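Moisture Uptake in Oiled and Unoiled Butcher-Block Tops
Project report, Materials and Finishes, October 2022

3. Method

Two finishes were compared against bare wood: Tivero hardening oil and Zudeck water-based varnish. Offcuts came from the Dandden workshop and were sawn to the same size, with the end grain left exposed on both short sides. Each finish was applied in 2 coats following the instructions on the can. The pieces were then stored in a closed cabinet until their weight stopped changing between readings.

Each piece was weighed, placed face down on a damp felt pad, and weighed again at fixed intervals. The balance was zeroed before every reading. Surface water was removed with a dry cloth, one pass per face. In total 1,904 readings were taken per finish, or 3,808 for both. A further 395 readings were taken on bare wood as a reference.

4. Results

Bare wood gained weight fastest in the first intervals and then leveled off. The oiled pieces followed the same curve with a delay. The varnished pieces gained the least through the face, but the difference from oil became small when the end grain was left uncoated. Most of the uptake in both finished groups therefore appears to have entered through the ends.

Glue lines did not open in any piece. Slight cupping was measured in the bare pieces and in the thinner oiled ones – always toward the dry side.

5. Application to full-size tops

Small samples do not show how a top behaves when it is held down along its edges. A strip-built top needs room to move across the strips, so slotted holes are preferred over tight round ones. The Kuo design guide used in our course gives the same advice for tables with metal borders.
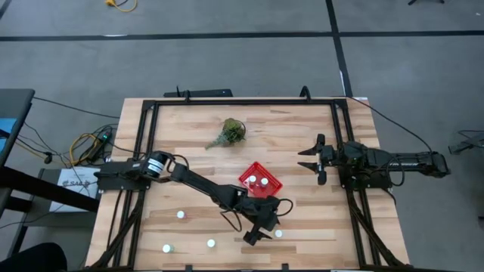
Figure 1. Wooden tabletop of light butcher-block strips with a black aluminum frame around its surface.

6. Limitations

Room humidity was logged but not controlled. Only one wood supplier was used, and the felt pads were replaced once during the April series, which shows as a small step in the raw data. Repeated wetting and drying was not tested. A second series should seal the end grain on half of the samples and keep everything else the same.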